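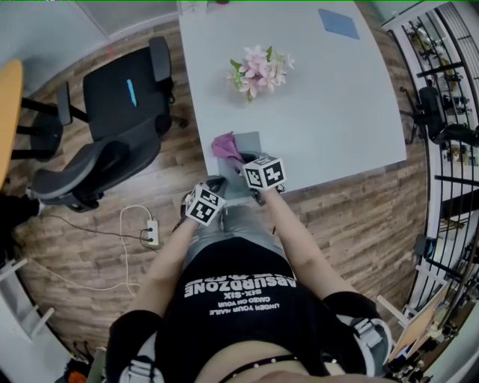
El trapo, esa frontera

Llevo 20 años doblando trapos de cocina y nunca se me había ocurrido que fuera una habilidad. Se coge por dos esquinas, se sacude, se juntan, y a otra cosa. Mi abuela lo hacía discutiendo por teléfono. Pues bien: la industria que nos prometió mayordomos de metal sigue atascada justo ahí, en el trapo.

El jueves leí el folleto de Dokevholm, que anuncia para octubre un asistente doméstico capaz de «gestionar textiles ligeros». Me encanta la expresión. En mi casa los textiles ligeros no se gestionan, se amontonan en una silla hasta que viene alguien. El aparato, según el propio folleto, dobla una toalla en 2 minutos si la toalla es rectangular, lisa y está extendida sobre una superficie clara. Si tengo una toalla extendida sobre una superficie clara, permítanme que la doble yo, que ya he hecho lo difícil.

Y lo difícil es el gurruño. Una tela rosa hecha una bola encima de un paño gris: cualquier niño mete los dedos, encuentra una punta y tira. Para una máquina, esa bola puede adoptar tantas formas que más le valdría enfrentarse a un ajedrez blando. Por eso hay gente sentada a una mesa blanca con cubos llenos de marcas negras en el dorso de las manos, dedicada a las cosas que hace usted sin mirar. Me parece un oficio digno y un poco cómico. Durante siglos se consideró que ordenar un cuarto no requería talento, y ahora hay que equiparse con arneses para explicárselo a un ordenador.

En los talleres va mejor, dicen. Hadow tiene un brazo que coloca 600 piezas por turno sin quejarse de la espalda, y me lo creo: las piezas son iguales y llegan siempre por el mismo lado. Ahora bien, cuando entra una bolsa arrugada en la cinta, el brazo se detiene y se enciende una luz. La luz avisa a una persona. De momento, el puesto más seguro de la planta es el de esa persona.

No soy de los que se alegran. Yo quiero el robot. Pagaría 400 euros mañana mismo por uno que se limitara a emparejar calcetines, aunque tardara la noche entera y tropezara con el gato. Lo que me cansa es el vídeo de turno, con su musiquita, en el que una pinza deja una taza en un estante y los comentarios anuncian el fin del servicio doméstico. ¿Y quién ha fregado la taza? ¿Quién ha despejado el estante?

Mi previsión, que vale lo que cuesta: las máquinas recogerán la mesa antes de lo que creemos los escépticos y bastante después de lo que pone en el folleto. Empezarán por casas muy ordenadas, donde no hacen falta. A la mía tardarán en venir – por la silla, más que nada.

Artículos recientes
Farah y la cafetera que pedía permiso
Una semana con el aspirador Dritudier
Contra las bombillas que se actualizan
El ascensor parlante tiene mal genio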